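Chapter 11
Campus Expansion and Deferred Construction

Universities plan land use over decades but fund it year by year. This chapter follows Denamport College, which bought 60 acres across the river and then deferred building on 28 of them.

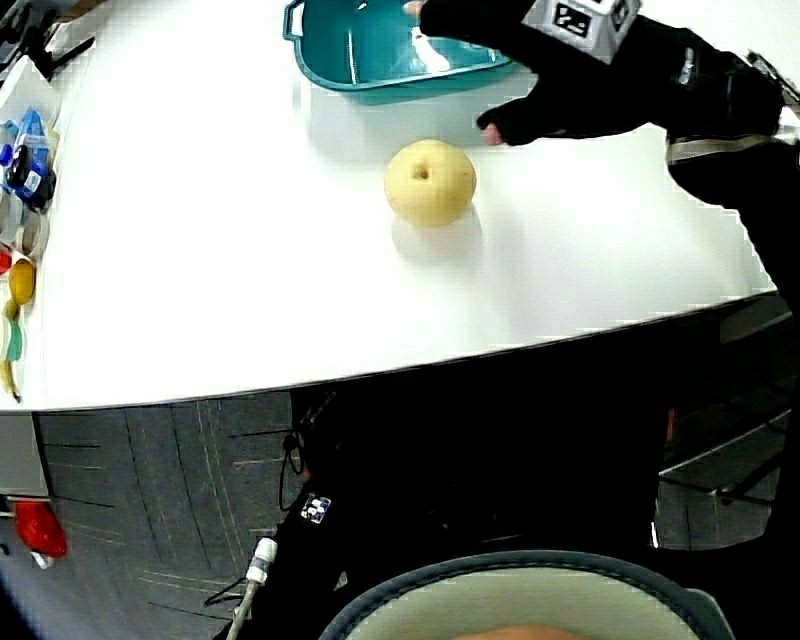

A land bank is property held without a committed use. Its carrying cost includes taxes, security and lost income, and it is charged whether or not anything is built. Treat the site as a basin and a single program as a pear resting on the table in front of it: the two are budgeted separately, and the pear may never go in.

11.1 Phasing

Virk and Lim divide deferral into pause, redesign and release. Only release returns land to the market.

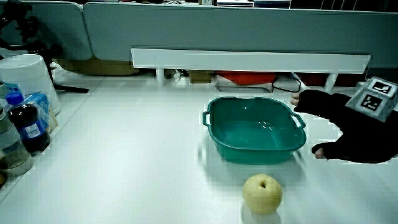 Phasing agreements assign each parcel to a responsible office. Joint control is common -- the Kakakhel tract had two offices in charge -- and it slows decisions. A basin with a loop handle on each side can be lifted by either party, but it stays level only if both lift together. Section 11.2 applies the same test to shared parcels and to the utility easements that cross them.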